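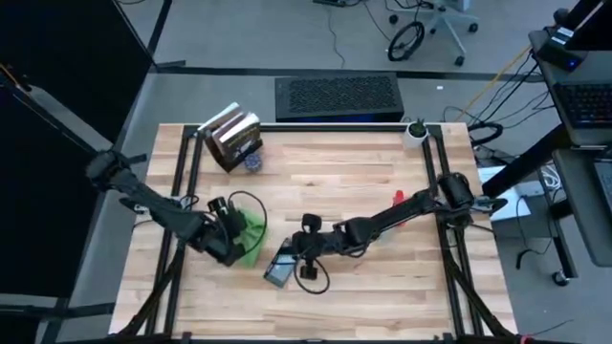 Parnthorpe Bench Kit: progress report to the Vollex programme office
25 November 2025
Prepared by Colin Pilkington
Distribution: Holger Lie, Åsmund Söderlund

1. Status

The evaluation of the two-arm bench kit is on schedule. Work package 2 (single-item handling) closed with one item outstanding. Work package 3 (mixed desk items, both arms in use) has started. No change to the budget is requested.

2. Kit under review

The kit is supplied by Sarnudholm as a tabletop, a metal rail frame and two arms with grippers. The arms mount at the left and right sides, so the front and rear of the table stay open for loading items. Assembly by two people followed the printed guide, except for the strut fixings, where the guide and the supplied bolts did not match. Sarnudholm has since sent a corrected page.

The control software is the supplier's standard release. We have not modified it.

3. Work since the June report

The single-item series comprised 300 attempts. Of these, 200 used rigid items and the remainder used cloth. Rigid items were picked up and put down within tolerance in most attempts. Cloth results are weaker. The gripper takes hold reliably, but folds to a set shape are not yet repeatable.

The mixed series uses ordinary desk objects: books, a small round tin or jar, a potted succulent, a smartphone and a green cloth. One arm holds the cloth while the other approaches the phone. Flat items remain the harder case for the approach path, as the gripper has little height to work with above the wood.

Mutua Shemweta has rewritten the reset procedure. Resetting the table between attempts now takes 30 seconds.

4. Issues

4.1 Cable slack. The cables at the wrists form loops. On the right arm the loop hangs below the gripper and can reach the tabletop. Sebastián Mansilla is trialling clips along the forearm. The supplier has been asked whether a shorter cable is available.

4.2 Finger pads. 3 pads were replaced during the single-item series. The wear is uneven and the cause has not been found. Hoshino has quoted for a harder pad material.

4.3 Documentation. The section on two-arm collision limits is incomplete. We are using our own conservative values until it is reissued, at some cost in speed.

5. Next period

Complete the mixed series with the present pads.
Repeat the cloth attempts with the Hoshino pads, if the order is approved.
Issue a draft recommendation on purchase of a second kit.

6. Decision requested

Approval of the pad order under the existing consumables line. The quotation has been sent to Holger Lie separately.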